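In Praise of the Small Tasting Room

I have a soft spot for big wineries. I like the gift shops, the barrel halls with the lights turned down low, the guide who can recite every vintage back to the founder. But if you gave me one free afternoon and a full tank of gas, I'd spend it at a place with a single counter and a chalkboard, and I'd come home happier every time!

Take Msimang, up the gravel road past Flutstead. They make 3,448 bottles a year, all of it from one slope, and the tasting room holds maybe a dozen people if everyone likes each other. I went in July, on an afternoon so hot the dog wouldn't leave the doorway. Auður Ladefoged poured me five wines in 45 minutes and let me ask every silly question I had been saving up. Why does the white taste like a struck match? (It was bottled early and hates it.) Why is the red lighter than last year's? She went and got last year's. We tasted them side by side, and I could have stood there until dark.

You can't do that in a group of 30 with headsets on. I've taken those tours, and enjoyed plenty of them, but the questions people really want to ask are shy ones. They need a bit of quiet and somebody who isn't checking the clock.

My friend Yao-tsung Chou disagrees with me, and loudly. He says small rooms scare beginners. You walk in, there's one person behind the counter, and suddenly it's a conversation you didn't study for. At a big house like Gustmont you can hang at the back, sip, and leave without saying a word. I think he has a point, and I think the fix is easy: put the prices on the wall, say up front whether the tasting is free, and offer the first pour before anybody has to talk about it. Kilau does all of this. They also put out bread, the good kind with the crust that fights back, and after that even the shy visitors start chatting.

What I'd love is for travel guides to catch up. The regional guide I carry lists 421 wineries and gives most of the small ones a single line: address, hours, a little grape symbol. No word on who pours or what they're proud of. How is anyone supposed to choose? I found Msimang because I missed a turn.

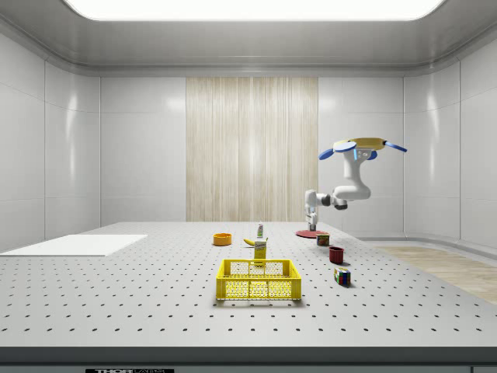 Wood grain, white walls and a long gray tabletop.

So my plea is a simple one. Next time you plan a wine trip, book the big tour if you want it — they're fun, and the cellars are cool in summer — but leave the second half of the day open. Call ahead, because small places close when there's picking or bottling to be done. Go in a group of four or fewer. Buy a bottle if you liked something, even the cheap one, and say which wine you liked best and why. The people pouring are often the ones who pruned the vines in the cold, and they light up when a stranger picks out the odd little wine they nearly didn't make.

I'm going back to Msimang before harvest. Auður says there's a rosé I haven't tried, and I've already cleared a shelf for it.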